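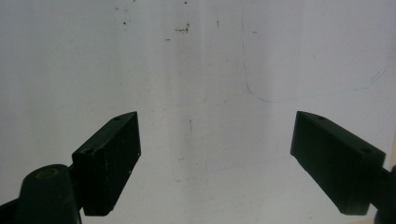
Visit to the Ruawai seed station, March

Report for the Nivness Biology Teachers' Group
Written up by Maribel Montoya

Six of us went out to Ruawai in March. The station breeds peas and broad beans for growers and keeps a collection of older varieties, and it opens to school staff twice a year. I had asked for a place because our upper year group does the dihybrid cross on paper only, and I wanted to see whether there was anything we could bring back for them.

Getting there

The bus from Nivness stops at the end of the lane and the walk up takes ten minutes. There is parking behind the glasshouses. We were signed in at half past nine by Loretta Ridgeway, who runs the visits, and given overshoes. Bags had to stay in the office. Sturdy shoes are advised and I would agree, as the paths between the plots were muddy.

The seed store

We started in the cold store. It holds 924 lines of pea, each in foil packets inside numbered drawers. The store is kept at minus eighteen and we were in there for only a few minutes. Loretta explained that a sample of each line is tested for germination every five years, and if too few seeds come up the line is grown out again to refresh the stock. Growing out a single line takes a whole season, so the plots are planned well ahead.

Aníbal Nina asked how they stop lines crossing with each other in the field. Peas mostly pollinate themselves before the flower opens, so for peas the answer is a gap of a couple of metres between rows. Broad beans are a different matter because bees work them, and those are grown in net cages. The cages were up but not yet planted.

The crossing house

This was the best part of the morning for me. Mansa Laryea does most of the hand crosses and showed us one from start to finish. She took a bud that was still closed, opened it with fine forceps, removed the ten anthers, and then brushed pollen from the other parent on to the stigma. She put a tag on the stalk with the date and both parents. It took her under two minutes. We each had a go and I broke my first bud off completely. She said new staff usually lose most of theirs in the first week.

The cross under way at the moment is between a tall line with round seeds and a dwarf line with wrinkled seeds. The first generation had all been tall and round, as the textbook says. They then let those plants self-pollinate and sorted the seeds of the next generation.

The figures for seed shape were on the board in the corridor. Out of 2,000 seeds, 1,512 were round and 488 were wrinkled, a ratio of 3.10 to 1. I worked out the chi-squared value on the bus home and got 0.38, well inside what you would expect by chance with one degree of freedom. I have put the figures in the shared folder, and they would do nicely for the statistics lesson in place of the made-up ones we use now.

The marker lab

After coffee we went upstairs to the lab, where leaf samples are tested for the genes the breeders are following. Marlina Ismail took us round. A disc is punched from a young leaf, the DNA is extracted, and the plant can be kept or thrown out weeks before it flowers. The current target is resistance to powdery mildew, which is recessive, so a carrier looks the same as a plant with no resistance gene at all. The marker test tells them apart. Of the last batch, 176 plants were kept.

Results go into a program called Trulter, which also prints the labels. Marlina was frank that the older records are patchy. Some of the lines from before the station moved have no parents listed and are being typed again from scratch.

Lunch and afternoon

Lunch was sandwiches in the canteen, included in the cost. In the afternoon there was a talk on the Cingate trial plots, which was aimed more at growers and went on rather long. The slides on yield were hard to read from the back. Two of our group left at this point for the earlier bus.

What we can use

Loretta will post packets of second generation seed to any school that asks, enough for one class to sort. Requests need to be in before the end of term. The seed is treated, so pupils must wear gloves and none of it is to be eaten.

They can take a group of twelve pupils at a time, sixth form only. The crossing session can be booked from May, when there are more flowers. I have put our name down and am waiting for dates.

Aníbal has the worksheet Mansa gave us on emasculating the flowers and will copy it for anyone who wants it.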